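We use cookies to remember your preferences and to count visits. Accept | Manage settings

Sleeve, second attempt
Posted by Ea Hedegaard in January
4 min read

The hand has been working since the fall, more or less. What I hadn't dealt with was everything that gets into it. The shop at Rotstead shares its air with two table saws and a belt sander, and by the end of an evening there is a layer of dust on every flat surface. Finger joints full of fine sawdust start to drag, and then I spend the next evening with a brush and a can of air.

The first cover was a nylon bag with a drawstring. It kept the dust out fine, but the cloth was stiff, and when the fingers curled it folded into the gap behind the knuckles and stayed there. I ran it for 52 cycles before the controller tripped on current. I cut the bag off with scissors and went back to bare metal for a few weeks.

Senga Forsyth suggested knit. She makes sweaters and pointed out that ribbing is made to stretch over a moving joint and come back. I bought a dark gray one at a thrift store, took off one arm at the shoulder, and left the rest in the rag bin for whoever wants it.

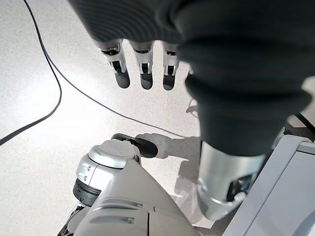
Girier Shared Workshop — Robotics Bench

The sleeve comes down over the hand and forearm and leaves the lower part of the fingers out. I want the black fingertips uncovered so they can grip. The metal wrist section is also clear of the fabric, and I plan to keep it that way. Anything loose near a rotating part is asking for trouble.

Fitting it took longer than cutting it. I turned the raw edge under and stitched it with elastic thread, leaving enough slack that the fingers can spread. Too much slack and it bunches, too little and it pulls the fingers together. I redid that seam twice. The small screws on the finger segments catch on yarn, so I file any burr I can feel with a thumbnail before the sleeve goes on.

Then I ran the open and close routine, 200 cycles at half speed. No trips. Peak current went up a little compared with the bare hand, and I raised the limit from 700 to 750 milliamps to give it some room. At full speed I stopped at cycle 93 when the fabric had crept up toward the forearm. It wasn't caught on anything, it just needs something to hold it down.

Next is a strip of hook and loop at the top, and maybe a second sleeve in a thinner yarn. Senga has offered to knit one to measure if I give her the circumference at three points. I still have to find the tape measure.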